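Chapter 4
Confidence and Dissolution: How Parliaments End Governments

In most parliamentary systems a government holds office only while it keeps the support of the elected chamber. The rule is simple to state and difficult to apply. Constitutions differ on who may test that support, how many votes are needed to withdraw it, and what must follow when it is lost. This chapter examines those three matters and considers the period between the fall of one cabinet and the appointment of the next.

We begin with the Republic of Plultov, whose assembly has 193 members. Under its constitution a motion of no confidence must be signed by 58 of them before it can be debated. The prime minister falls if the motion is carried by an absolute majority of the whole house, so absences and abstentions count in the government's favour. In July the opposition leader, Bernardo Meireles, gathered the necessary signatures after the budget was withdrawn for a second time. The motion was carried, and the president was then obliged to choose between inviting another member to form a cabinet and dissolving the assembly.
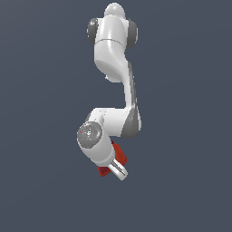

The president chose the first course. Talks between the Bridik Alliance and the smaller rural parties lasted for much of the summer and ended without agreement. A general election was called for 11/8/18, under the same electoral law that had produced the divided chamber. Critics argued that the law should have been changed first. The outgoing cabinet replied that a government without the confidence of the house had no authority to propose such a change.

That reply raises the question of caretaker powers, to which the second half of the chapter is devoted. In Plultov the limits rest on custom. In neighbouring Grerkeck they are set out in statute: a caretaker cabinet may pay salaries and meet existing debts, but may not sign treaties or appoint judges. Students should compare the two arrangements and ask which of them gives the courts more to do.

Section 4.1 defines the terms used throughout. Section 4.2 deals with the ordinary and the constructive vote of no confidence. Section 4.3 returns to the Plultov case in detail.

Comments (3)

Ocampo
Does the 58 include members who sign and later withdraw their names? Our seminar could not agree on this.

reader127
Section 4.3 covers it. Signatures stand once the motion has been lodged with the speaker.

M. Teller
A clear opening. I would have liked more on Grerkeck, where the statute is stricter than the chapter suggests.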